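Home Archive About Contact

Can a machine clear the table yet?

My sister asked me this at dinner in December, and I gave her a bad answer. I said "sort of" and then talked for a long time about dishwashers. This post is the better answer.

I should say where I'm coming from. I spent 30 years in and around a plant that packed kitchen hardware, most of that on the maintenance side. We had arms on the line for a good part of it. They picked up the same drawer pull from the same spot all day and set it down in the same tray. When a part came down the belt a little crooked, the arm missed it, and one of us walked over and straightened things out. I liked those machines. They were strong and they didn't get bored. But I never looked at one of them and thought it could help me at home.

The difference between the plant and the home is mostly the mess. At Woltmont we spent a lot of money making sure every part showed up in the same place, facing the same way. The fixtures and guides often cost more than the arm did. Nobody is going to put fixtures on a kitchen table. People eat, get up, leave a phone charger next to the salt, and come back later.

Clearing a table sounds like one chore, but if you write it down it's a long list. You have to know what is a dish and what isn't. You have to know which dishes still have something in them. A cup gets lifted one way and a flat fork gets lifted another way, and a fork is harder than a cup, because it lies flush with the surface and there isn't much to get hold of. Anything with a cord on it should be left alone. Then it all has to go somewhere, and the somewhere is different in every house.

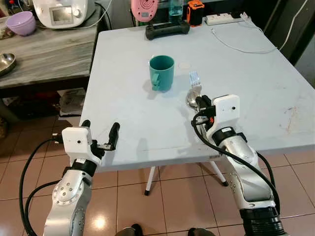 How long until one of these does a whole table without help?

Longer than the people selling them say, and sooner than I would have guessed when I retired. My own number is three years for a tidy table in a place the machine already knows, and I have no number at all for a table it has never seen.

Silverware is a good test, I think. In the plant we moved thin metal parts with magnets or suction, and we picked whichever one suited the part. A home machine with two fingers has to make do with two fingers. It can come in at a spoon from the bowl end or the handle end, and whichever it picks decides what it can do next. If the next step is dropping the spoon in a rack, either end is fine. If the next step is setting a place for somebody, you'd want it held by the handle.

Toshio Nomura, who I worked with for years, disagrees with me on most of this. He says the hand is good enough already and what's missing is the sense to know when to stop. He brought up glasses. A person clearing a table sees a glass with a little liquid in the bottom and does one of three things without thinking: drinks it, dumps it, or asks whose it is. Toshio says he'd trust a machine to carry the glass before he'd trust it to decide. I see his point. In my experience the carrying was never as easy as he remembers, though. I have the repair logs to back that up. The last one I kept had 1,931 entries in it, and a lot of those were for grips that slipped or parts that got squeezed too hard.

People ask me whether two arms are worth the trouble over one. For a factory, usually no. We ran single arms because they were easier to fix and took up less floor. For a kitchen I would say yes. Hold a pot lid with one hand and stir with the other. Open a bag. Dry a plate. Almost everything I do at the sink takes both hands, and I only noticed it when I had my wrist in a brace for a month.

Speed matters less than I expected. In the plant, slow meant useless. We counted seconds. At home I don't care if it takes the machine an hour to do the dinner things, as long as I'm in the other room and it doesn't break anything or need me to come look. That last part is where I'd be strict. If I have to stand there and watch, I might as well do it myself. Clearing our table takes me a few minutes.

Cost is the other thing. I don't know what a home machine will sell for, and I don't trust the numbers going around. What I do know is upkeep. Cables wear where they bend. Finger pads wear out. Joints pick up play. At work there was a shop down the hall with spares on a shelf and a person who knew how to fit them. At home there is a phone number, if you're lucky. I'd want to see the parts list before I saw the demo.

So for chores around the house, I'd put it this way. Floors are done, more or less. The washer and dryer do the washing and drying, but folding is still mine. Dishes are half done, and the half that's left is the part between the table and the machine. That's a few feet of floor, and it has been the hard part the whole time.

My sister says she'll wait. She also says that when one shows up that can do the table, I can buy it and she'll come over for dinner.

Next time I'll write about the old label machine at the plant, which a few of you asked for.

3 comments

Vlasta Hubáček
I worked in a hotel kitchen and silverware was the job everybody hated. We sorted it by hand after every shift. If a machine could only do that one thing I'd have paid for it out of my own pocket.

Emerson Medeiros
You're too easy on the floor robots. Mine gets stuck under the same chair every morning. Agree about the two arms. Did you ever try soft finger pads on the thin parts, or was it all magnets?

Yasuo Nakajima
Emerson, we tried soft pads when I was there. They held fine but they picked up grit and then scratched the finish, so we went back. I think that was before the move to the new building – the author may remember it differently.

Older post Newer post Back to top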